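Setting Up and Using the Femcombe Hand-Held Gripper Kit for Tabletop Tasks

Purpose of This Guide

This guide is intended for schools, training centers, and small workshops that have received the Femcombe hand-held gripper kit under the Doltaswood equipment loan service. It covers unpacking, table preparation, a first pick-and-place session, and the return of recordings. Users who intend to connect the kit to a fixed robot arm should request the separate arm guide from the loan desk before they begin.

The kit is operated by one person, standing or seated. A second person may assist by placing objects between attempts. No programming knowledge is required for the steps on this page.

What the Kit Contains

Each case holds one hand-held gripper with two fingers and a trigger handle, one camera module, one charging cable, one storage card, and a bag of spare finger pads. The case label carries an asset number, which must be quoted in all messages to the loan desk.

Check the contents against the packing list on the day of delivery. Missing parts reported after the first session are charged to the borrowing institution.

Step 1. Charge and Inspect the Gripper

Connect the charging cable and leave the gripper switched off until the indicator turns green. A full charge supports 142 minutes of continuous recording.

Squeeze the trigger slowly and watch both fingers close. They should meet evenly along their inner faces. If one finger arrives before the other, loosen the screw at its base by a quarter turn, align the finger by hand, and tighten the screw again. Do not use oil or grease on the joints.

Step 2. Prepare the Table

Choose a table with a flat top and a light, even color. Wipe the surface with a dry cloth. Objects to be picked up should weigh no more than 500 grams and should fit between the open fingers with room on both sides.

Small upright objects are suitable for a first session. Clear plastic and glossy items are harder for the camera to read and should be introduced later, although they may remain elsewhere on the table.

Step 3. Approach the Object

Hold the gripper level with the fingers fully open. Bring it toward the object at a steady pace, keeping the object in line with the gap between the two fingers. Avoid turning the wrist during the last part of the movement. The camera should have a clear view of the object and of both fingers throughout the approach.

A short black object with a red top, standing below the rounded corner of an upright panel, is a fair test of aim. The bright cap is easy to follow on a pale tabletop, and the panel behind it obliges the operator to come in from the front.
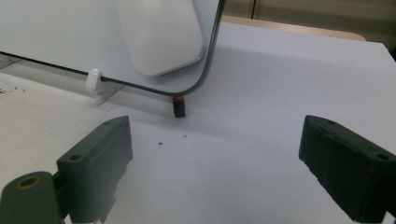

Step 4. Close, Lift, and Place

Close the fingers gently until they touch the object on both sides, then apply slightly more pressure. Lift straight up to the height of one hand. Pause for a full second, move to the chosen position, and lower the object until it rests on the table. Open the fingers completely before drawing back.

If the object tips or slips, leave it where it falls and end the recording. Failed attempts are kept and should be marked as such in the session log. They should not be deleted.

Step 5. Record a Complete Set

One complete set consists of 16 attempts with the same object. Change the starting position of the object between attempts, and return the gripper to its resting place each time. The operator should take a break after every second set.

The Doltaswood library held 2,593 accepted recordings when this page was last revised in May. Borrowers may request access to recordings made with similar objects for use in teaching.

Returning Recordings and Equipment

Copy the contents of the storage card to the Sedico upload page using the account issued with the kit. Wait for the confirmation message before clearing the card. Where an upload fails twice, the card may be sent by post inside the equipment case.

Kits borrowed in the Arboleda district are collected from the front office of the borrowing institution. All other kits are returned with the prepaid label.

Questions about fitting, spare parts, or training visits should be addressed to Xiaoqing Han, Equipment Loans, Doltaswood. Please include the asset number and a short account of the problem.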